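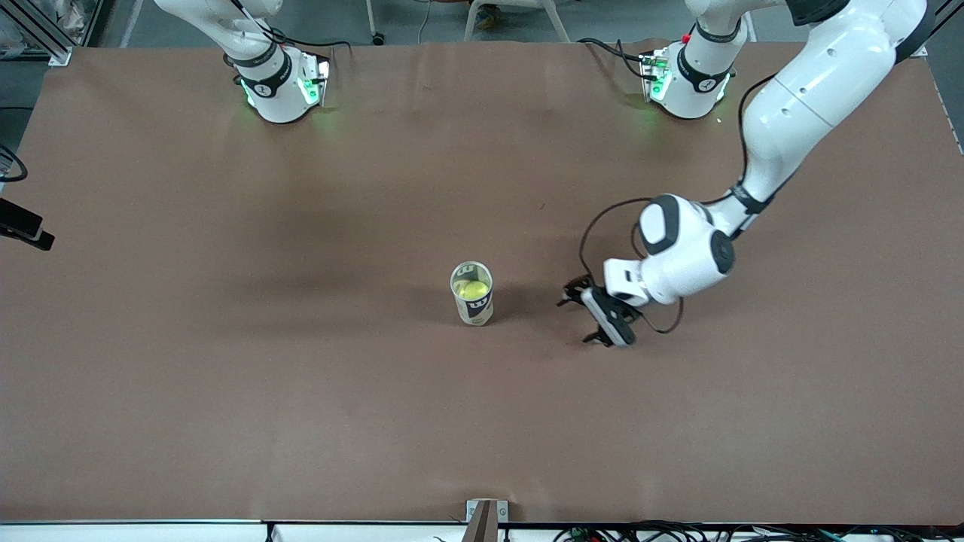 Used curriculum swap moves to the Millon branch library

The winter curriculum swap will be held in the lower meeting room of the Millon branch library this February, on a Tuesday, from 5 in the evening until the library closes. The church hall we used last year has been booked by a dance school through the spring. The Millon room is smaller but it has an elevator, which several families asked for after carrying boxes of readers up the hall stairs last time.

Entry is free for member families. Non-members pay $2 per household at the door. Children are welcome, and the library has agreed to leave the picture book room open for younger ones as long as an adult stays with them.

How to bring items

Label each book or kit on the back cover with your family name, the grade level and the price. Masking tape is best. Last year we had a pile of workbooks with sticky notes that fell off, and Ginette Lemieux spent most of the following week calling people to find out whose they were. If something is free, write FREE on the tape.

Please keep sets together. A math program without the teacher's guide is hard to pass on, and a teacher's guide without the student book is harder. Use a rubber band or a clear bag and write on the tape how many pieces belong inside. If a page or a test booklet is missing, say so on the label.

Consumable workbooks are fine if they are unused or if the answers were done in pencil and have been erased. We can't take encyclopedias, loose magazines or anything that smells of a basement. Science kits are welcome, but take out any chemicals and old batteries before you bring them.

Drop-off opens an hour before the swap. Come in by the parking lot door, not the main entrance, and leave your boxes with Carter Boychuk, who will tell you which section they go to. Sections this year are early reading, elementary math, elementary everything else, middle school, and high school. Foreign language goes with the grade level. Lemieux family boxes from the fall are already in storage at the library and don't need to be brought again.

Payment

Buyers pay sellers through the front desk, in cash only. We keep the money in envelopes by family name, and you can pick yours up at closing time or at the next park day. The group does not take a share. Bring small bills if you can, as we ran out of ones early on last year.

What people are looking for

We asked for wish lists on the email loop. The most wanted items are phonics readers for first and second grade, Saxon-style math for the upper elementary years, Latin for beginners, and any hands-on geography. Two families would like a microscope. One is looking for the Pandley spelling cards, the older edition with the blue box, and will pay the full original price for a complete set.

High school science is always short. If you have a biology or chemistry course sitting on a shelf and your student has moved on, please think about bringing it.

Group funds and the lending shelf

After paying for the fall field trips we have $599 in the account. At the last meeting we agreed to spend up to $200 of that on the lending shelf, starting with map sets and fraction tiles. Ginette is keeping the list and will buy used where she can. If you see something at the swap that should go on the shelf, tell her before you pay for it.

Anything left at the end of the evening that isn't claimed will go to the Sasow thrift store. If you want your unsold items back, write RETURN on the box and plan to be there at closing.

Questions about drop-off go to Carter. Everything else goes to Ginette, preferably by email and before supper time.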